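Success rate drops when I add self-labelled grasps to the training set. Is this a labelling problem?
Asked by Fletcher Prendergast in Bin Picking and Grasping

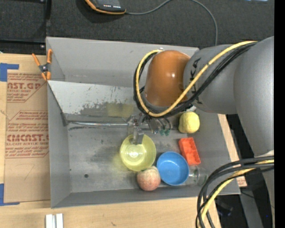 I'm trying to reproduce the self-labelling result from the Omora paper on mixed household objects in a metal bin. The arm is a KUKA and the view comes from one fixed camera. The first model was trained on 890 hand-labelled grasps and behaves as the paper says it should. I then let it run unattended and added 542 grasps that it had labelled itself, success or failure, from the gripper width after the lift. Retrained on both, it does worse on bowls and clear cups and the same on fruit. Learning rate and number of epochs are unchanged. Has anyone seen this, and is it the labels or the mixing ratio?

Genowefa Wasilewska
Most likely the labels. Finger width is a poor success signal for thin-walled objects. A bowl held by the rim leaves the fingers nearly closed, so a threshold set on fruit will record it as a miss. Your retrained model has then been taught to avoid rim grasps.

We had the same fault at Drorncombe. Checking the stored lift images by hand, we found 46 wrong labels in one batch, nearly all of them rim grasps marked as failures. We replaced the width test with a difference between the bin image before the grasp and the one after the lift, with the arm clear of the view both times. Width is still logged but no longer decides anything.

Before changing the ratio, plot width against label for each object type. If the bowls pile up just under your threshold, you have the cause. Also hold out a fixed set of hand-labelled grasps, the same set for both models, or the comparison tells you very little.

costigan_lab
Try lowering the threshold to 2 mm. Worked for me.

Jikent
Lowering it will bring in false successes if your fingertips are soft, as they don't always close to zero. Check the empty-close reading first. Clear objects are a separate matter: if you use depth, the cup may be missing from the input altogether, and no relabelling will fix that.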